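Quick one before work, coffee in hand, sorry for the mess.

Our letter for the jailed songwriter went out last night. 1,622 names. We were hoping for 2,000 but the deadline was the deadline and I'd rather it land on a desk in September than sit in my drafts. He got 10 years for lyrics. Ten! I keep reading the verses they quoted in court and they're about his mother's kitchen, mostly, and one about a bridge.

Qianru Long did the translation in two nights. If any of it reads well, thats her. If a line is clunky it's probably one I touched afterwards.
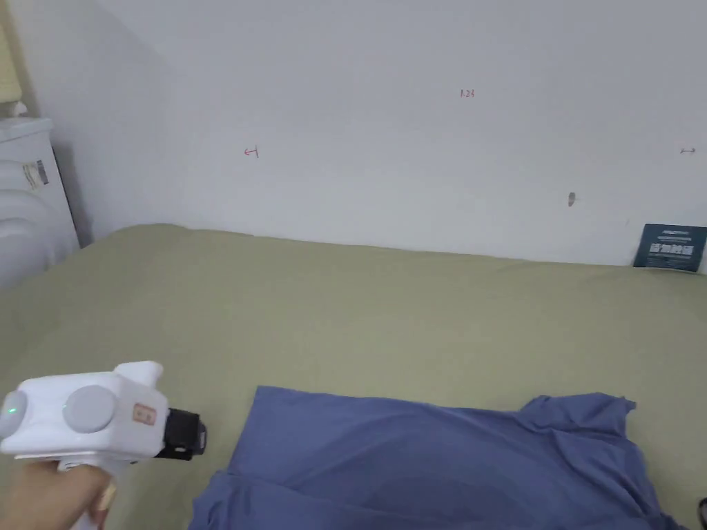 Baoshan Bai
Writer, letter organizer, editor of the Lu reading list

Things people asked in the comments. Yes, you can still sign, late names go in a second batch. No, we're not taking money. Please don't write to the family directly - they have asked for quiet and I beleive them.

Rukus is letting us have the back room again for a reading, 7 pm start, seats for 100. Songs first, then two poems of his that were never in the court file. Bring a stamp if you want to mail a card that night. Gemero is printing the cards, plain ones, no slogans, because slogans get them thrown out at the prison mail desk.

Still waiting to hear from his lawyer about the appeal. Third email sent. Will post when I know more, have to run for the bus.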